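## 3. Comparing grippers on the two-arm cell

1. Set the Clenell controller to 200 ms settle time on both arms.
2. Place the adapter and its pink cable on the left, the red-topped piece on the right.
3. Run the Skeritz grip test at force 14, then 16. Write both down – memory is not a data format.

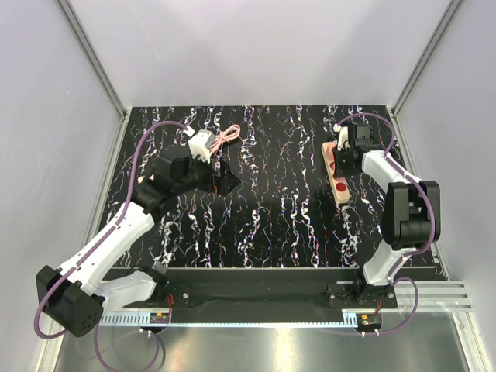
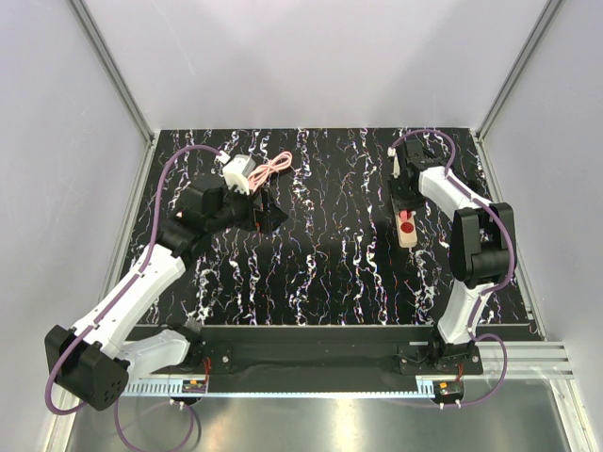 *Grip test, both arms over the marbled board.*

**Note:** Leave slack in the purple cables. The wrist will find out how much you left.

**Caution:** Keep fingers clear of the jaws. Neither arm apologises.

4. Email results to Thilini Sarkar, labelled by arm. "The good one" is not a label.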